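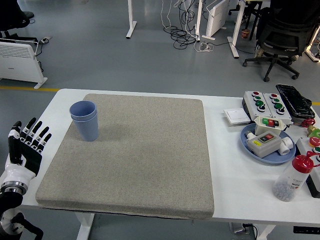

One motion repeated 1000 times is still one example if the starting position never changes, Augustina Zakaria wrote under our previous gallery, and she asked how much we move things between takes.

We move them more than we used to. The cup task was added to the Dranov set after the first round of switch and valve recordings, and it has its own rules for placement. This page covers that task, with notes for people who have been working with the files and wanted to know how they were made. Comments from the last page are answered where they fit.

The task

A tool is held in the hand and its end goes down into the cups. The light blue cups stay nested as a pair and are treated as one object in the labels. The operator drives the arm from the Sedgwick room, watching the same head view that gets saved with the take. Arm position, finger position and video are written to one file with a shared clock.

A take starts when the operator presses the pedal and ends at the second press. Anything before the first press is thrown away. We kept the pause after the tool is released, even though it makes the files longer, and for the first version of the set we had cut it. Models trained on the cut version tended to pull the hand away too early.

Placement

The cups get a new spot on the gray mat for each take. Ulau, our session software, draws a position and shows it to the person resetting the table. Small errors in placement are left in. We don't measure the real position afterward, so please don't treat the drawn position as ground truth – it is an instruction to a person and should be read that way.

The parts to the right of the mat are left over from the other tasks: the push-button boxes, the wall switch, the plate with the switch boxes and pipe fittings, the valve handle, the bottle of beads. We leave them out during cup takes on purpose. An earlier set was recorded with a cleared table, and the policy trained on it did poorly once other objects were back in view. 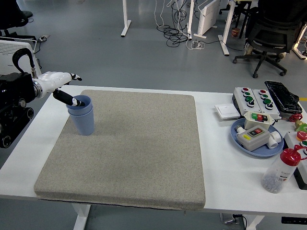
Takes are reviewed the same day by someone other than the operator. The reviewer marks each one as good, slow, corrected or failed. "Corrected" means the tool missed on the first try and the operator brought it back and finished. Those takes are kept with their own label. Failed takes are kept too, in a separate folder, and are not part of the default download.

Counts

The full Dranov set now holds 3121 takes over all tasks. The cup task makes up 829 of them. Of those, 551 are marked good and the rest are split among the other three labels. The spreadsheet on the download page lists every take with its label and the initials of the reviewer.

Consolacion Ocampo asked if the slow takes should be left out of training. We leave them in. The hand gets to the same place, and the extra time is mostly the operator lining up the tool above the rim. If your method depends on even timing, filter on the duration column.

Known problems

In some early cup files the finger readings lag behind the video. Fosteck sent a driver update that fixed it, and the affected files have a "lag" flag in the spreadsheet. We have not tried to repair them.

The light in the room changes over a session. We thought about blocking the windows and decided against it. Files carry a start time, so it is possible to sort by time of day.

Two operators recorded nearly all of the cup takes, and their styles are easy to tell apart. One comes in high and drops straight down, the other approaches at a slant. The operator column in the spreadsheet is coded A and B. A third operator is being trained now and will start with the cups before moving on to the switches.

Next

The next round will use the same cups with other tools, starting with thinner ones that are harder to hold upright. We also plan to add takes in which the cups are knocked over at the start and have to be set up first. Those should go up in July, with a separate gallery.

Questions about file formats can be left in the comments. For access to the failed takes, use the request form on the download page and say which task you need.

Page updated 4 Apr 2020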